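The Sesar acupressure mat, after a winter of lying on it

I should say at the start that I'm not a natural relaxer. I've done a fair bit of yoga over the years, on and off, and the part I've always been worst at is the lying down at the end. Everybody else melts into the floor and I'm there working out whether there's enough milk for the morning. So when a mat covered in plastic spikes was recommended to me as a way of switching off, I laughed, and then I went home and ordered one.

I went for the Sesar because it was the middle of the three I was looking at. The Zurness was cheaper but very narrow, and the Flilemar came with a heated pad I knew I'd never plug in. I've since had a go on both (more on that further down) so I can compare them a bit.

What you get is a cotton-covered foam mat, a half-moon pillow for your neck, and a drawstring bag to keep them in. The spikes come in little plastic discs stuck to the cover. The leaflet says there are 1712 points on the mat, and I'm happy to take their word for it! The bag is a good size, which sounds like a silly thing to be pleased by, but I've got a camping mat that has never once gone back in its sack and I wasn't keen to own another.

First go

It hurts. I don't want to put anyone off, but the product page says "a pleasant tingling" and that wasn't my experience at all. I lay down in a vest top, got straight back up again, put a T-shirt on and tried once more. That was better. For the first couple of minutes it's hot and prickly and you'll want to wriggle, which you mustn't, as wriggling makes it far worse. Then it sort of spreads out into a general warmth and the prickles go fuzzy.

I managed 13 minutes that evening. My back was bright pink and dotted all over when I got up, like I'd been lying on a colander, and it had gone by the time I'd brushed my teeth. I slept well, though I'd also been up since five, so make of that what you will.

Getting the hang of it

The trick for me was getting on to it properly. Sit on the floor just in front of the mat with your bottom right up against the edge, then roll down slowly through your spine with your knees bent, the same way you'd come down out of a sit-up. If you plonk yourself in the middle and shuffle about, you'll catch your skin. Put it on something firm as well. I tried it on the bed and the mattress just soaked the whole thing up -- I could hardly feel the points, and then I rolled over on to the corner and felt them very much indeed.

Once I was wearing a thin top and going down slowly I could stay there for 16 minutes or so without looking at the clock, and that's where I've settled. I do it after my evening stretch, instead of the ordinary lie-down, and I find it far easier to keep my mind in the room. There's something about a strong sensation that gives you a place to put your attention. A body scan on a bare floor loses me somewhere near the knees. On the mat I can get all the way to my shoulders before I start thinking about milk. 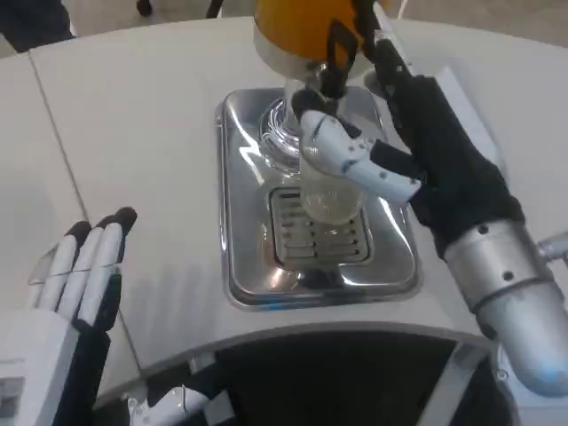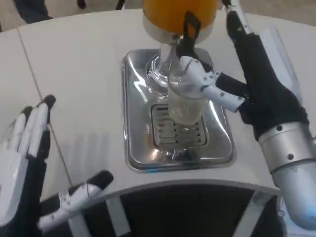
Mittal Wellbeing Club -- Kit Reviews

Standing on it is another matter. Lots of people swear by it for tired feet, and I've tried it in thick socks, in thin socks, and once barefoot while holding on to the door frame. I can do thin socks for the length of a song. Barefoot I made a noise that brought the dog in.

The pillow

I'm less sold on this. It's a firm foam half-moon with the same discs over the top, and it's simply too high for me. My chin ends up pointing at my chest and I can feel it pulling at the back of my neck. A friend with longer limbs and a longer neck loves hers, so it may just be my build. I use a rolled-up towel and keep the pillow behind my lower back when I'm at my desk, where it's lovely for short spells and also stops me slouching.

Wear and washing

The foam slides out through a gap at one end (no zip, just a strip of Velcro) and the cover can be hand-washed. I've done it twice. It took ages to dry, partly because I didn't want to wring it and fill my palms with holes, so I'd do it on a warm day and hang it outside. The colour has held up nicely. Two discs have come off, both along the edge where I sit down on it, and I've stuck them back with a dab of fabric glue. A bit disappointing at the price, but the other discs seem solid enough. The Velcro does pick up every bit of fluff in the house.

Against the other two

The Zurness has sharper points, or it feels that way, and it's so narrow that my shoulder blades hung off at the sides. If you're small, or only want it for your feet, it would do the job and save you some money. The Flilemar is the most comfortable by a long way. The foam is thicker and the heat really is nice, I'll admit, but it's heavy and there's a cable, and I kept thinking about the cable.

Who should give it a miss

Please don't lie on one of these if you're on blood thinners, if your skin is broken or sore, or if you're pregnant, without having a chat with your doctor first. The leaflet does say so, in tiny print on the back, and I think it ought to be on the front. I'd also be wary of any big promises. The box mentions all sorts, from headaches to digestion, and I can't say I've noticed a thing in either department. What I've had is looser shoulders in the evening and a lie-down I look forward to. That's plenty for me.

Would I buy it again? Yes, I would, though I'd look for one sold without the pillow. Four out of five from me, and if they sort out the glue on those edge discs I'll happily give them the other half a mark. I'm trying the Sesar massage balls next, once September's classes have settled down.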